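Pesquisar no fórum
Digite o que procura

Ticket 1833: percurso do brevet some do ciclocomputador no meio da prova

por Elfriede Petersen, maio 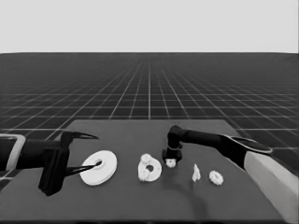

O que acontece

Oi, pessoal! Sou eu de novo, a do selim rangendo do mês passado (resolvido, era o canote). Agora o drama é outro: carrego no meu Skollari o percurso do brevet de Wiken, ele aceita tudo bonitinho, mostra o mapa, apita nas curvas... e no km 32 a linha desaparece. A tela continua com velocidade e cadência, só a rota é que some. Já foram três treinos assim e eu estou ficando doida, porque a prova é daqui a pouco e de noite, naquelas estradinhas sem placa, eu não me acho nem com reza.

O que já tentei

- Desligar e ligar. A rota volta por uns minutos e some de novo.
- Apagar o arquivo e mandar outra vez pelo cabo. Igual.
- Mandar pelo celular, pelo aplicativo da Kudeten. Igual, e ainda demorou uma vida.
- Trocar de bicicleta (sei lá, vai que era o sensor de roda). Igual.
- Carregar uma rota velha, a do passeio até Hinrichs. Essa funcionou do começo ao fim!

Então o aparelho está bem — o problema é o arquivo do percurso.

Atualização, 21h40

Abri o arquivo no computador e fui olhar os pontos. São 3640 pontos! A rota de Hinrichs tem bem menos. Um colega do grupo de pedal me disse que o dele também engasga com arquivo grande e sugeriu simplificar o traçado. Fiz isso no site da Kudeten, na opção de reduzir pontos, e reenviei. No treino de hoje passou do km 32 sem piscar. Fiquei tão contente que quase perdi a entrada da ponte.

Só que agora apareceu outra coisa: nas curvas fechadas da descida ele diz que estou fora do percurso, apita feito louco e dez segundos depois pede desculpa. Imagino que seja o traçado simplificado demais cortando caminho pelo mato.

Atualização, no dia seguinte

Dividi a rota original em dois arquivos, sem simplificar nada, com o corte no posto de controle onde eu paro para comer de qualquer jeito. Pedalei os dois trechos e não sumiu linha nenhuma, nem teve apito na descida. Para trocar de arquivo levo 30 segundos, e isso contando tirar a luva.

Ainda em aberto

Alguém sabe se a troca de rota encerra a gravação? No meu continuou gravando tudo junto, mas tenho medo de chegar no fim do brevet com meio registro. Vou levar o mapa de papel no bolso — e o carimbo do posto também vale, né?

Deixo o ticket aberto até a prova. Se alguém tiver o mesmo modelo, me conta como fez!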